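Wislow wants its mail slots back

WISLOW — The town council voted on February 14, 2024 to keep delivering its own internal mail on paper for another year, ending a dispute that had lasted longer than the repaving of Estness Road and produced a good deal more reading material.

The question was whether the town offices still need pigeonholes. For those who have never worked in a building that has them, pigeonholes are the open slots where memos, forms and other people's birthday cards go to wait. Wislow had 192 of them, built into a wall outside the clerk's office, and last July they were taken out to make room for a touch screen that shows visitors where the clerk's office is. The clerk's office is directly behind the screen.

Staff were told that everything that used to go in a slot would now go in a shared online folder. The system, called Droka, was bought for the purpose and came with a half-day training session, which was announced by a note placed in the pigeonholes.

By fall, according to a report read to the council, the folder held 468 unopened items. Among them were two leave requests from people who had already gone and come back, a complaint about a streetlight, a second complaint about the same streetlight, and an invitation to the training session.

"I'm not against computers," said Bartosz Malinowski, who has run the permit desk long enough to have outlasted three carpets. "I use one all day. But if you put a form in front of me I'll sign it, and if you send me a message saying a form is waiting somewhere, I will get to that when I get to it."

He told the council that fence permits, which used to take a week, were taking most of a month. Two residents had put their fences up without waiting. One of them is on the council, and he studied the ceiling for much of this part of the meeting.

The case for Droka was made by Kenji Ambrose, the town's systems manager, who said the delays had little to do with the software. He pointed out that only 20 employees had ever logged in, and that several of them had done so once, by mistake, while looking for the holiday calendar.

"You can't say the folder doesn't work if you've never been in the folder," Ambrose said.

A voice at the back said you could, and there was some discussion of whether this should go in the minutes. It has gone in the minutes.

Money came up, as it does. Droka costs the town $500 a month. Putting the old wall back would cost more than anyone at the meeting was willing to say out loud, partly because the old wall is now in the garage of a contractor who has been keeping paint in it. He has offered to return it. The paint is a separate matter.

Meanwhile the offices have been making their own arrangements, none of which were voted on. The parks department uses a dish rack. The tax office has a row of shoeboxes with names on the ends, including one for an employee who retired two years ago and still gets more mail than most. In planning, forms are left on the chair of whoever is supposed to deal with them, a system that everyone agrees is very fast, and that has cost the department one large zoning map and a good pair of reading glasses.

Elsewhere, the preferred answer seems to be cardboard. Desktop sorters can be had from any office supplier, they weigh next to nothing, and they don't need a password.

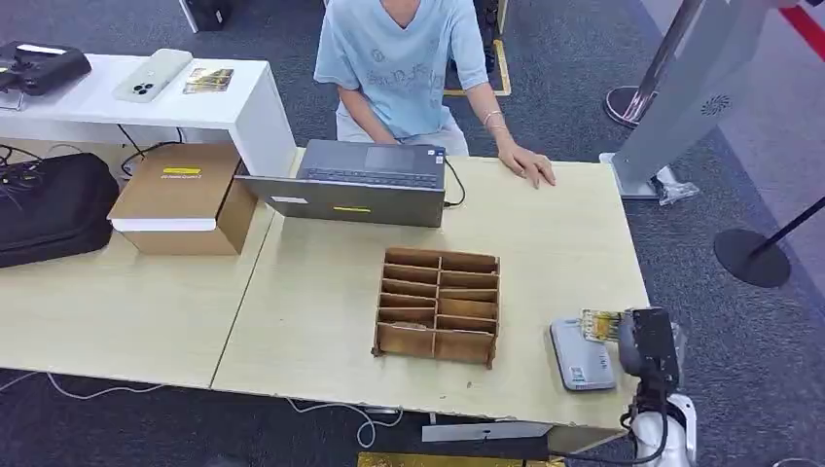 The council spent most of an hour on whether buying such things counts as "restoring the pigeonholes," which would need a public hearing, or as "stationery," which would not. The town attorney thought stationery. A councilwoman asked at what size a box stops being stationery and becomes furniture. The attorney said she would look into it, in the tone of a person who would not.

In the end the motion that passed, five votes to two, allows each department to sort its paper however it likes until next year's budget, and keeps Droka running for anyone who wants it. Ambrose called this paying for two systems in order to use neither. Malinowski called it a good evening's work and left before the item on parking.

There was one last question from the public. Ingrid Østergaard, of the Østergaard hardware store on the square, wanted to know what had become of an application for a new awning that she handed in before the wall came down. It had been placed in a slot, she said, top row, toward the left. She had watched it go in.

Nobody at the table could say. The clerk has promised to call the contractor with the garage. The store's old awning, which has a hole over the door, will stay up for now, and customers are asked to enter to the right of it when it rains.

The council's next meeting will cover parking, which was held over, and the touch screen, which has been showing visitors the way to the library since the new year. Written comments may be dropped off at the front counter. There is a shoebox.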